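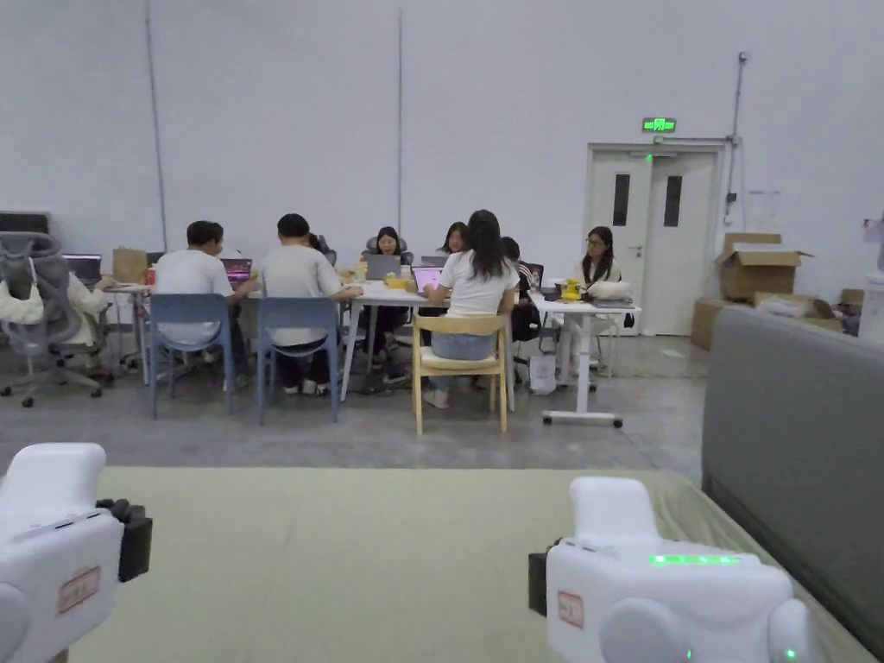
A lunch break is an hour you aren't paid for, so why would anyone want a long one? So wrote a reader in Jalville after our November column on office kitchens, adding that the best lunch of the reader's career was a banana on a stairwell.

I read this out to the woman I'd come to Skeston to interview, and she put down her fork.

"What kind of stairwell?" she said.

She has spent 21 years planning shifts and breaks for other people's companies, and has now written a 157-page book about lunch. Her publisher wanted it shorter. Her mother wanted recipes. It has one recipe, for egg salad, and she says it's the only part anybody has written to her about.

We met at noon, her choice, at a diner that had run out of soup. She ordered the meatloaf and told me she doesn't do interviews over coffee. "Coffee is how people trick you into working through lunch," she said. "They say let's grab a coffee at twelve-thirty, and then it's two and you've had a cookie."

Her interest started at Briltis, a maker of filing cabinets, where her first job was to find out why the early shift kept coming back late. Management suspected cards. She went and stood in the line with a tray.

"There was one microwave," she said. "Everybody had a frozen dinner that took 7 minutes. You do the math. I did, and I got a raise, and they bought a toaster."

A toaster?

"They were a very confident company."

She moved on to Jiang, a catalog printer with its own cafeteria, and remembers it with the sort of look other people save for a summer in Italy. There were trays with compartments. There was pie. Then a new manager replaced the long tables with high stools so that people would mingle, and people mingled straight out to their cars. She argued for bringing the tables back and lost. I asked whether she was still angry. She said no, and then talked about stools until our plates were cleared.
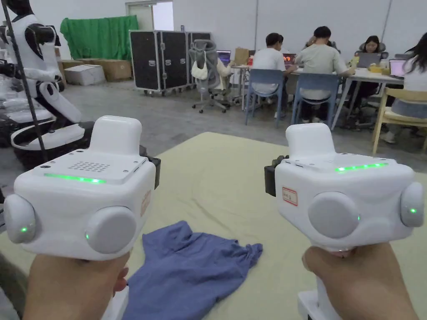

Both hands full in Skeston.

Her views are firm, and I failed to dent any of them. She thinks fish should be allowed in the microwave, but only on Friday. She has no patience for the labeled shelf in the fridge ("if they're going to steal it, your name just makes it personal"). Birthday cake should be served at 3 p.m., when it can do some good, and meetings with sandwiches should be called meetings. On the question of whether the boss ought to sit with everyone else, she is all for it, provided the boss leaves first.

What about people who really do like eating at their desks? I asked on behalf of myself.

"Fine," she said. "Turn the keyboard over when you get home from this and give it a shake."

The book's longest chapter covers 8 workplaces that tried a shared lunch hour. Most dropped it. She blames the phones, which kept ringing, and one very long argument over a radio. I suggested this wasn't much of an advertisement for her ideas, and she agreed, and asked if I was going to finish my fries.

As for the reader in Jalville, she took down the address on a napkin. She's mailing the egg salad recipe, with a note that it travels well on stairs.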